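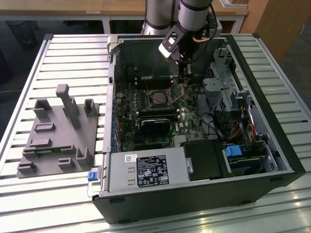

Figure 9.1 A robot arm reaching into an open desktop computer.

Chapter 9
Cleansing and the Skin Barrier

Your face does a remarkable amount of work before breakfast! Overnight it sheds old cells, makes fresh oil and loses a little water to the air, and by 7 a.m. all of that is sitting on the surface waiting for you. In this chapter we finally get to wash it off, and for many students this is the part of the course where the chemistry starts to feel like something they can use.

We begin with surfactants, the ingredients that let oil and water mix. One end of the molecule likes water, the other likes oil, and together they lift grime away so it can be rinsed down the sink. Then we look at what a cleanser can take with it by mistake: the fats that hold the outer layer of skin together (you met these in Chapter 8, under "bricks and mortar"). Tightness after washing is a clue worth paying attention to.

The chapter draws on the Catcombe wash diary, in which 137 people wrote down how their skin felt 20 minutes after cleansing. Keep a diary of your own for a week as you read. It's fun, and you'll want it for the exercises on page 229.

Words to learn: surfactant, micelle, sebum, lipid, pH
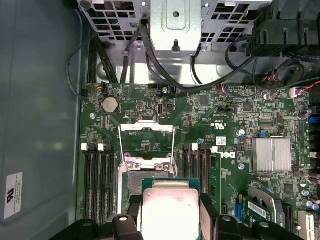
9.1 What Soap Does to Oil

Put a drop of cooking oil in a glass of water and stir as hard as you like. The oil breaks up, drifts around and gathers again at the top. Now add a little liquid soap and stir once more.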